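Print this post | E-mail this post
Filed under: Small Kitchens, Countertop Appliances
Reading time: 3 minutes

The Flamovon has been on my counter since spring, long enough for a second set of notes. The first set covered the sandwich plates and the wiring. These cover the layout, the pot and the wipe-down.

For anyone starting here, the Flamovon is a breakfast station: a hinged plate section on the left, a small pot on the right, one power cord. The plate side draws 600 watts. The manual gives 1,000 watts with both sides running, well within what my kitchen circuit will carry. My old toaster and a separate hot plate drew more than that between them and took up two outlets.

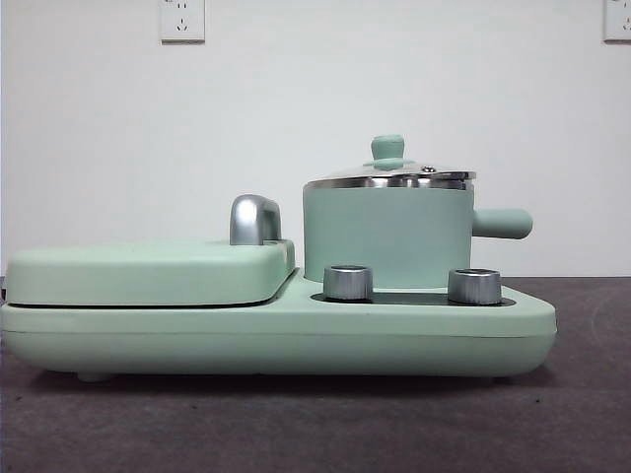
Side view. Plate section left, pot and both knobs right.

The knobs are the best part of the design. They are metal, the edges are ridged, and they can be turned with damp fingers. My complaint is their location. The left one sits right by the base of the pot, so I set it before I start cooking and leave it alone. Grimshaw sells a similar unit with the controls on the short end. I tried one in the store and the knobs were plastic and loose on their shafts.

Steamed buns are what I cook most. From the refrigerator they need more time than the manual allows. I let them stand on the counter for 30 minutes first, then put them in the pot over an inch of water.
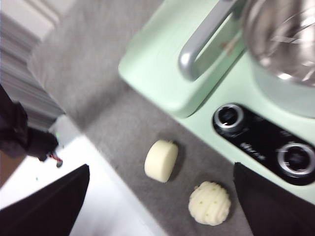 Two is the limit for one batch. A third will fit if it is pushed in, but the sides stick together and tear when they come apart. I cut squares of parchment to go under each one. The Delley paper is heavier than the store brand and does not go limp in steam, so I have stayed with that.

The pot has had two lids in this kitchen, one steel and one glass. For buns I prefer glass. Steel gets lifted too often to check progress, and every lift adds to the cooking time.

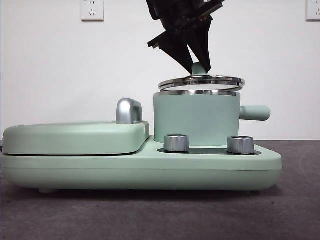
Ultari, October

Condensation is the remaining problem. Water collects under the lid and drips onto the deck if the lid is carried level. Tilt it over the pot, wait a few seconds, then move it. I keep a folded cloth to the right of the unit for the lid to rest on.

Cleaning takes 5 minutes if it is done the same morning. Unplug, let the plates cool, wipe them with a damp cloth, then dry the seam under the plate cover. Crumbs settle in that seam and harden. A soft toothbrush gets them out. The matte finish does not show fingerprints but it does hold grease, so the outside gets a drop of dish soap once a week.
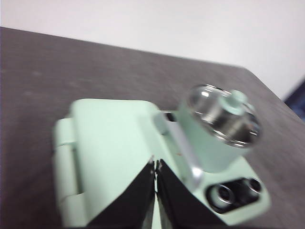
Pale green against the dark gray tabletop.

I still have not tested the plate side with batter. The plates are flat enough for it, but the hinge leaves a gap at the back and I expect leaks. That will go in the next set of notes, along with the replacement feet I ordered.

Print this post | E-mail this post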